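Cleten C2 Garment Steamer and Press Stand
Sold and serviced in Australia by Naidoo Textile Care, Trestville
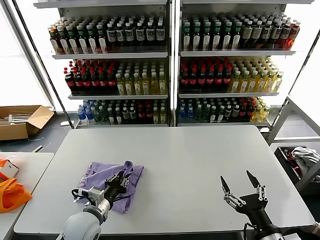 Can the C2 be run on tap water?
Tap water is fine where the supply is soft. In hard water areas, fill with demineralised water or fit the inline cartridge listed under Accessories. Scale damage to the boiler is excluded from the warranty.

Overview

The Cleten C2 is a free-standing steamer for alteration rooms, costume departments, small laundries and retail back rooms. It delivers continuous steam through a heated hose to a hand-held head, and the stand carries a fold-down press board for collars, cuffs and plackets. The unit is intended for finishing woven and knitted garments after laundering. It does not replace a vacuum ironing table where sharp trouser creases are needed all day.

The boiler is stainless steel with a replaceable element. The element is reached from the rear panel, so the tank stays in place during a change. The water bottle is separate from the boiler and can be refilled while the unit is steaming.

Specifications

Supply: 230-240 V, 50 Hz, single phase, standard 10 A outlet
Steam output: 40 g/min, continuous
Heat settings: 3
Water bottle: 3 L, removable, translucent
Hose: 2 m, insulated, with swivel at the head
Boiler: stainless steel, serviceable
Press board: fold-down, padded cotton cover
Castors: four, two with brakes
Colour: grey
Warranty: 2 years parts and labour, 12 months on the hose and board cover

Heat settings and fabrics

Setting 1 is for acetate, silk and fine synthetics. Keep the head clear of the cloth and work from the reverse side where possible.

Setting 2 suits polyester, viscose, wool and most blends. Wool should be steamed without pressure and left to hang until cool before it is handled.

Setting 3 is for cotton and linen. Light contact is acceptable. For heavy linen, use the press board with the head moving slowly along the grain.

Velvet, waxed cotton, leather and suede should not be steamed with this unit. Test dyed cloth on an inside seam, particularly strong purples, reds and navy, which are more prone to colour movement in damp heat.

Operation

Fill the bottle, seat it fully and switch on at the wall before the unit. The ready lamp turns green when the boiler reaches pressure. Hold the head over the drip tray and release steam for a few seconds to clear condensate from the hose.

Keep the hose in a rising line from the base to the head. A low loop collects water, and the first symptom is spitting at the nozzle. Tall operators should raise the pole to its upper stop - the lower stop is meant for storage.

Cleaning and descaling

Drain the boiler at the end of each working week. Unplug the unit, allow it to cool completely, then open the drain plug at the base over a bucket. Refit the plug hand-tight with its washer.

Descale every three months in normal use, or monthly in hard water areas. Use Vestosano citric descaler at the dilution printed on the sachet. Vinegar is not recommended, as it shortens the life of the seals and the smell persists in the hose.

The board cover is machine washable at 40 degrees. Line dry. Do not tumble dry.

Accessories and spares

Inline demineralising cartridge
Nylon bristle brush, clip-on
Fine fabric guard for Setting 1
Replacement board cover, cotton
Hose assembly with swivel
Element and gasket kit
Vestosano citric descaler, box of sachets

The element and gasket kit must be fitted by a licensed electrician or by our workshop.

Price and delivery

$1,215 including GST. Freight is quoted by postcode. Units are dispatched from Trestville with the pole detached, and an Allen key is supplied in the carton. Pick-up from the Trestville counter is available by arrangement.

The current board cover has been supplied since March and fits all earlier C2 stands. The older elastic-edged cover is discontinued.

Trade accounts and workshop bookings: Ludivine Guérin, Naidoo Textile Care. Please have the serial number ready - it is on the plate beneath the bottle cradle.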